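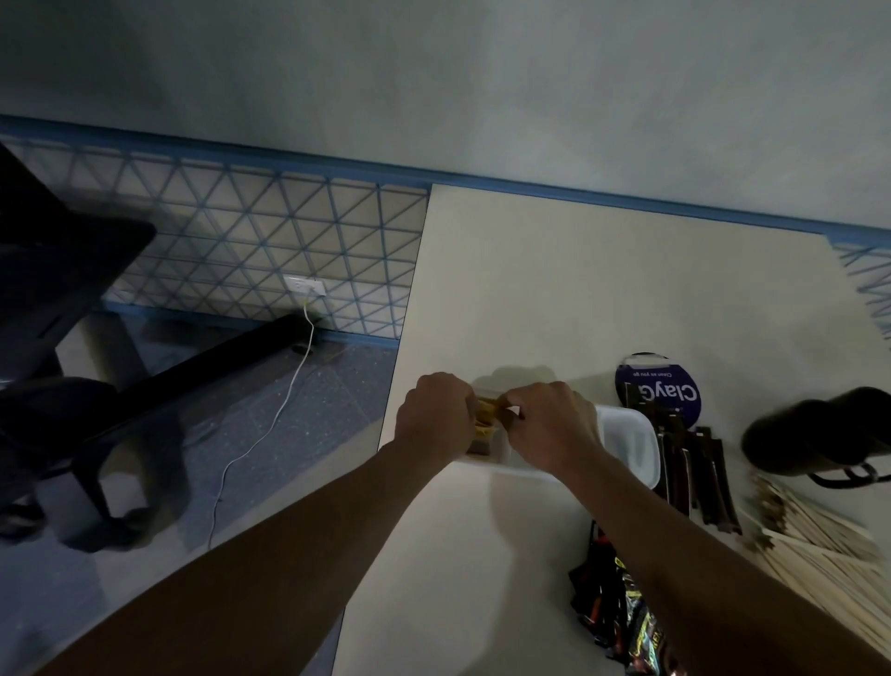
Was the border tunnel at Drevov ever used?
Once, in July, by 11 people, according to the guide; the town museum puts it at 13 and gives no source.

Notes from the morning walk, written up at the guesthouse, 21:40.

Met Detlef Voß outside the old Ackermann works at nine. Group of six, English spoken throughout. The route runs from the works gate to the river, then back through the lower town. He carries a folder of copied plans and hands them round at each stop, so progress is slow. Shoes were adequate. The cobbles behind the brewery are uneven and would be bad in rain.

The tunnel entrance is in the cellar of a former dye store. The first 100 metres were lined with pit props, of which a few remain. Beyond that the ground is clay and the roof has come down. Visitors are allowed as far as a steel grille, a short way in. Headroom is low and I walked bent over. The lighting is on a timer and went off twice during the talk.

Voß dated the digging by the timber stamps, which match deliveries to the works. I asked about the spoil. He said it was spread under the floor of the boiler house, and the floor there is plainly higher than the yard. The step at the door has been cut down to suit. I found this more convincing than the stamps.

Second half: the strike memorial on Flavent Street, a plain concrete slab with the number 3335 cast into it. This is the number of workers on the payroll at the time of the walkout. I had read elsewhere that it was an order number. Voß had heard this too and showed a copy of a wage sheet with the same total. The slab was moved from the works gate when the tram loop was built and now faces the wrong way.

The listening post above the chemist was shut for rewiring. No refund for that part, though he did offer a place on tomorrow's walk at Sovov, where there is a similar room. Accepted. The bus leaves from the lower stop at 8:15, ticket from the driver, coins only.

To check: date of the tram loop; whether the museum's 13 includes the two arrested at the grille end.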